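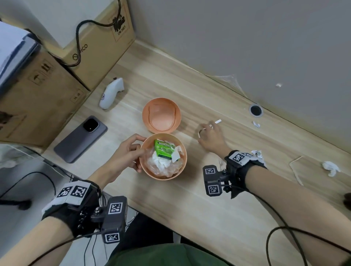 Ticket 1868: tickets for Janska village museum not arriving
Status: Closed
Opened by: Dzifa Eshun
Queue: Visitor bookings

Dzifa Eshun, 09.10
I booked a family day ticket for the Janska open-air village and the steam railway in May. The card was charged but no email has come. I've looked in junk.

Gitora support, 09.42
Thank you. The payment is on our side. The booking shows as "held" and the email only goes out once it moves to "confirmed". Which railway time did you pick?

Dzifa Eshun, 09.55
The 2 pm from Sutherland Halt.

Gitora support, 11.20
Found it. That train seats 200 and the museum had closed it for a school party, but Primgate was still selling it. We have taken the 2 pm off sale. The 12.30 and 3.15 both have room.

Dzifa Eshun, 11.31
3.15 please. Is the village entry still all day?

Gitora support, 11.38
Yes, from opening. Moved to 3.15 and confirmed, email sent again.

Dzifa Eshun, 11.44
Got it, thanks. Please close.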